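3.2 Condition of the work surface between tasks

The second part of the study concerns the tabletop itself. Most published accounts of shared household work begin with the objects that are moved, stacked, or put away, and treat the table as a fixed background. The records collected at the Joddale site suggest that this leaves out a good deal. A table that has been cleared offers a different starting point from one that holds a few leftover items, and residents made clear use of that difference when they decided what to do next.

For the purposes of this section, a table is described by three properties: the extent of open surface, the position of any object that stays on it for long periods, and the presence of small residue such as crumbs, grit, or flecks of packaging. The first two were recorded by all observers in the study. The third was added in July, after a review of the early notes showed that small residue was mentioned often but never in a consistent way.

Tables were included if they had a flat top, were used by more than one person, and stood in a room where food was prepared or goods were packed. In total, 38 tables met these conditions. Of these, 20 were in homes in the Joddale area and the rest were in the shared workrooms at Greditz. Six of the tables at Greditz were later used for the comparison of surface finishes reported in Section 3.4. Tables with cloths or fixed mats were left out, as the covering changed both the way the surface was wiped and the way residue could be seen.

Observers completed one sheet for each visit, using the form developed under the Trnka project and adapted with permission. The form asks for a plain statement of what is on the table and where. It does not ask whether the table is clean. Early trials with a five-point cleanliness scale gave poor agreement between observers, mainly on pale wooden tops, where the grain and the overhead light together made it hard to judge marks of low contrast. Figure 4 shows a top of this type. 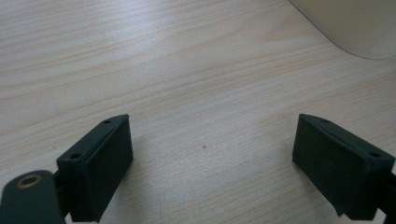
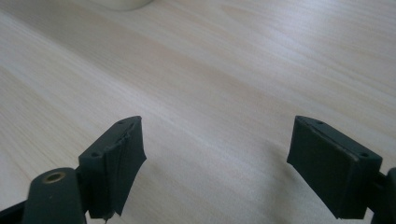 Figure 4. Pale wooden tabletop, two views.

Open surface was the easiest of the three properties to record and the one on which observers agreed most closely. The form divides the top into a near, middle, and far band, and each band is marked as open, partly covered, or covered. Long-stay objects are entered separately, with the edge or corner closest to them. In the first view in Figure 4, for example, the large off-white object at the upper right would be entered as a long-stay object only if it were found in the same place on the following visit; on a single visit it is entered as present and nothing more. The small brownish speck near the center of that view is entered as residue, single, and is not counted against the open surface. Observers were told to leave such specks where they were until the sheet was complete.

The treatment of grain needs a further note. On pale tops the lines of the wood can run in long stripes that are darker in one area than in another, and several observers at first recorded these stripes as streaks left by a cloth. The instruction was changed so that a line is recorded as a streak only when it crosses the direction of the grain. Lines that follow the grain are left off the sheet. This rule will miss some real streaks - a person who wipes along the length of the wood leaves marks in the same direction - but it removed the larger part of the disagreement on this item. Overhead light had a similar effect. A bright patch on the surface was sometimes entered as damp, and observers were asked to look at it again from the opposite side of the table before making an entry.

A total of 99 sheets were returned and accepted. Sheets were rejected if the bands had not been marked or if the position of a long-stay object was given only in words such as "at the back." Where two sheets existed for the same table and visit, the one completed first was used. All entries were then transferred to the Clesent record system, which stores each band as a separate item and keeps the residue entries in their own table.

Long-stay objects were most often found in the far band and close to a corner. Residents at Joddale explained this placement in practical terms: the object could be reached when needed and did not have to be lifted when the middle of the table was wiped. Residue followed a related pattern. It was recorded more often in the strip next to a long-stay object than in the open middle band, and it tended to remain there over more than one visit. In the workrooms at Greditz, where tops were wiped at the end of each shift under a written schedule, the same pattern appeared in a weaker form.

These patterns bear on how a table is described as ready for use. Residents used the word "clear" for any table with an open middle band, including tables with objects at the far corners and visible residue beside them. Workroom staff used it more narrowly, for a table with no loose items in any band. The two uses are kept apart in the analysis, and the term "open" is used for both groups when only the extent of bare surface is meant. The wiping sequences that followed each observation are taken up in Section 3.3.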